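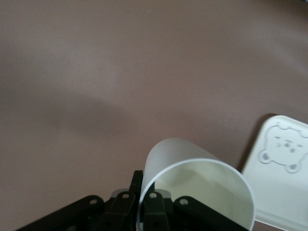

Frosted Cups and a Plain Tabletop: Apinya Duangkaew on Stocking Wiriya

Apinya Duangkaew opened Wiriya, a tableware rental shop in Brosthorpe, with 500 plastic cups and one van. She now keeps 3,000 cups on the shelves, most of them white and frosted.

"People ask for clear first," she said. "Then they see the clear ones after a season of washing, with all the scratches, and they take the frosted."

The frosted finish lets light through but hides small marks. Duangkaew checks each cup before it goes back in a crate. She lays it on its side and turns it by hand, looking at the rim and then into the bottom.

"The rim is what touches your mouth, so I start there," she said. "If I can feel a nick with my thumb, that cup is done."

Last April she pulled 358 cups for bad rims. Some 600 more were set aside for staff use and kids' parties, where customers are told what they are getting and pay less.

Her tables come from Zuvwood and have a matte top. She looked at gloss tops for the first shop and decided against them.

"With gloss you see every fingerprint, and the ceiling lights too," she said. "Matte is easier on the eyes when you're checking cups until nine at night."

A light cup also tips easily outdoors. Duangkaew tells customers to set cups out upside down and turn them over when the drinks are ready. For windy sites she suggests the heavier Toltia tumbler, though it costs more to rent and fewer fit in a crate.

She has no plans to add glass. "I'd need a second van," she said. "Ask me next year."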